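March 8, 2023

Module 6 of the Hemmin onboarding course, second pass. Cut the intro from 306 words to 194 and moved the login steps to their own card. On a phone the old intro ran three screens before anyone reached a button.

Tested the package in Sarusier. Resume works on the tablet but drops back to the first card on the phone if the browser is closed during the quiz. Same fault as in November. Banura export is fine, except captions lose their line breaks. Left a note in the Trurkitz tracker.

Quiz pass mark is still 100 percent. I would lower it. People retake it until they remember the order of the answers, and we learn nothing from the scores.

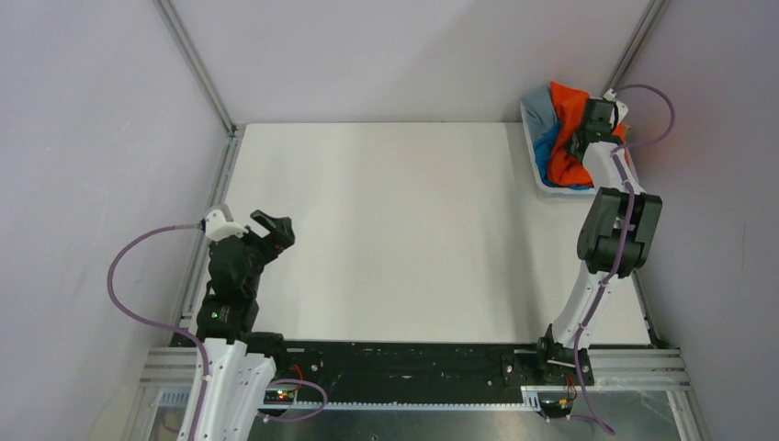
Card layout next. The template puts a tinted panel behind the text and a border around that, which leaves some 6 words to a line on a small phone. I want the cards closer to that white tabletop with the pale walls, mostly empty, with whatever matters set out at the front corners like the two arms. Will mock up two cards in plain light grey and drop the border.

To do: retest resume after the Sarusier update, fix captions by hand, ask about the pass mark.

2 comments · 0 shares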